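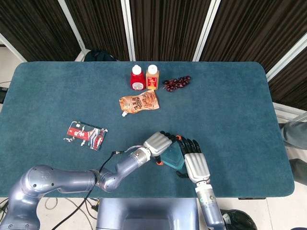 Selon Rebecca Colombo, on ne mélange pas le raisin et les flacons souples sur une même table, et elle aimerait qu'on le note quelque part. Voilà, c'est noté. Nous avons mélangé quand même.

Goûter d'été, vendredi 17 août 2018

Chaque année, la salle Carbone nous est prêtée pour l'après-midi, avec ses tables, ses rideaux et sa clé qui tourne à l'envers. Le principe reste simple : chacun apporte quelque chose, de préférence pas la même chose que son voisin. L'an dernier, tout le monde avait apporté du taboulé.

La table au tapis bleu canard, côté fond : un flacon rouge, un flacon orange ambré, tous deux à bouchon blanc, et une grappe de raisin rouge très sombre pour la bonne conscience. Plus près de nous, une poche à petit bouchon blanc, beige et brune, couverte de caractères chinois et de dessins façon bande dessinée. Telmo Segura soutient qu'il sait les lire. Il a donné trois traductions différentes avant seize heures.

À gauche, le paquet rouge, blanc et bleu foncé, posé de travers. Benedetta Cirillo range toujours les tables au cordeau — elle est arrivée plus tard.

La participation reste libre, jusqu'à 15 euros pour les enthousiastes. Les recettes écrites vont à Evaristo Galli, qui les recopiera avant décembre.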